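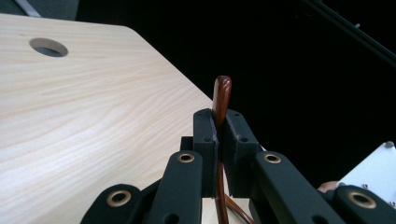 Figure 2. Hand-held gripper closed on a narrow curved item, next to the table edge.

Section 2. Planning and Budgeting for Your Stations

Read this section before you place an order. It applies to the Nuvau hand-held gripper and replaces the planning notes dated August 6, 2019.

2.1 Decide how many grippers you need

1. List the tasks you plan to record and the objects used in each one.
2. Assign one gripper per operator. For two-handed tasks, assign two.
3. Add one spare gripper for each site.

NOTE: Operators on different shifts can share a gripper. Enter it once on the order form.

2.2 Work out the cost

1. Enter $2,100 for each gripper, spares included.
2. Enter $78 for each set of replacement jaws. Order two sets per gripper for the first year.
3. Enter $22 for each bushing kit. One kit covers all the linkage arms on one gripper.
4. Enter $218 per site for shipping and customs paperwork.
5. Add your own costs for tables, lighting and storage. These are not part of the Nuvau price list.

NOTE: Prices are held until the end of January. Orders received later are billed at the new rate.

2.3 Check the table

1. Measure the tabletop. The operator must be able to reach past the edge without leaning on it.
2. If the top has a cable hole, keep small objects away from it or buy a cover.
3. Choose a plain surface. Glossy objects are easier to pick out against a matte top.
4. Leave space on both sides of the gripper for the linkage arms to open fully.

CAUTION: Keep fingers clear of the linkage arms when the jaws are closing. Hold the gripper only by the handle.

2.4 Match the jaws to the objects

1. Standard jaws suit narrow items and most small household objects.
2. For objects that are wider than the jaw opening, ask for a quote on wide jaws before ordering. Delivery takes longer.
3. Check the jaw screws on arrival and again after the first week of use.

2.5 Send the order

Send the completed form to Meenakshi Vashisht at the Ovcombe office. Questions about jaw types go to Akash Goel. Include a delivery contact for each site.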